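Zallberg counsel on licensing: "We would sooner talk before filing"
23 August 2026

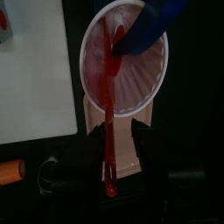 Nikola Duda took over the patent department at Zallberg in December, when its dispute with Konetti over valve technology was already before two courts. She inherited 3118 patents and applications, and a litigation budget she describes as "too large for a company our size."

The first thing she did was have the portfolio read again. Her team marked 286 families as worth defending. The rest will be sold, licensed or left to lapse as renewal fees come due.

"We were paying to keep rights in countries where we don't sell anything," Duda says. "That money is better spent on prosecution, where the claims get written."

On Konetti she is careful. The infringement case is stayed until the nullity court rules on the second patent. Talks took place in the spring but went nowhere. "They made an offer, we made an offer, and the two were far apart. I can't say more than that."

Damian Cieślak, a partner at Sobczak, has represented Zallberg from the start of the case. He joined us for the second half of the conversation and was less guarded. "The claims were drafted in a hurry, and both sides know which ones are weak," he says. He expects the patent to survive in amended form.

Asked about Tadenora, which bought a package of 200 patents in the same field last year, Duda says Zallberg has received a letter and answered it. No suit has been filed. "We asked for claim charts. We're still waiting for them."

She plans to hire two more attorneys, both with engineering degrees. Outside firms will keep the court work.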